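How do I stop a perforated metal bench top from rattling?
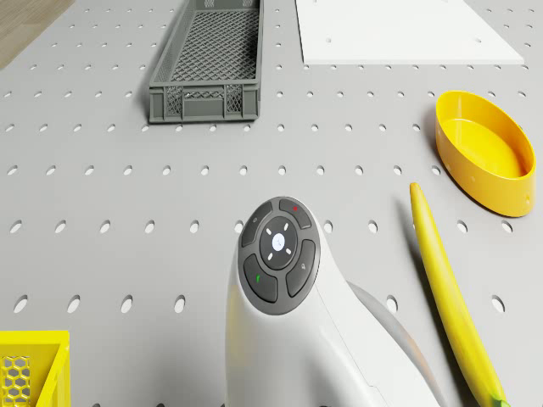

Posted by Wilmer Cuervo, May 7, 2022

I put together a bench for my garage last November. The frame is two-by-fours and the top is a single sheet of perforated steel I got secondhand from a shop that was closing. I like it because dirt falls through and I can put a bolt or a zip tie almost anywhere.

The trouble is noise. When I run a sander or the bench grinder, the whole sheet buzzes. Setting down a wrench sounds like dropping a pan lid. The sheet is screwed down at the four corners and once in the middle of each long side. I tried folding up an old towel and stuffing it under the middle, which helped for a day or so until it slid out.

I would like to keep the holes open if I can. I paid $153 for the sheet and don't want to cover it with plywood. The garage shares a wall with my daughter's bedroom, so this matters more at night.

Is there a tape or a foam that works for this? Do I need more screws?

Khrystyna Holovko

You need support under the sheet more than you need foam. Six screws is very few for a piece that size. Between the screws the steel can flex up and down, and that is the buzz you hear.

I would take the top off and add cross pieces to the frame, one every 16 inches. Check them with a straightedge before you put the sheet back. If one sits low, the steel won't touch it and you will still get noise there. Shim it with a strip of cardboard or plane down the high ones.

Then put rubber or closed-cell foam tape along the top of every piece of wood the sheet rests on. I used a roll from Tandeck, the 3/4-inch wide kind, but weatherstrip from the hardware store is close to the same thing. Don't get the open-cell kind. It goes flat in a few months and soaks up oil.

For screws, use pan heads with a wide washer and go every 8 inches around the outside and along each cross piece. Tighten them until the tape just starts to squash — if you crank them all the way down, the tape can't do much.

You will lose the holes directly over the wood, but the rest stay open.

Also put the grinder on its own rubber pad. Mine was half the noise.

Nazar Hrynyshyn

just put a horse stall mat on it. cut it with a utility knife. I know you said you want the holes but you'll get tired of small screws falling through anyway

Odette Huet

Khrystyna's answer is the right one. Two things to add.

Check the legs too. If the bench stands on bare concrete and touches the bedroom wall, a lot of the sound is going into the wall itself. Pull it out an inch or two and put rubber feet on it. I did this before I touched the top of mine and it made a clear difference in the next room.

If you still hear ringing after the cross pieces are in, stick a few squares of car sound deadener to the underside, in the middle of each open bay. It blocks some holes, but a square the size of your hand is enough. Wipe the steel with alcohol first. Used sheet usually has cutting oil on it and the squares will drop off otherwise.

Wilmer Cuervo

Thanks. I moved it off the wall tonight and will get lumber for the cross pieces this weekend. I only have drywall screws here, so I will pick up the pan heads at the same time.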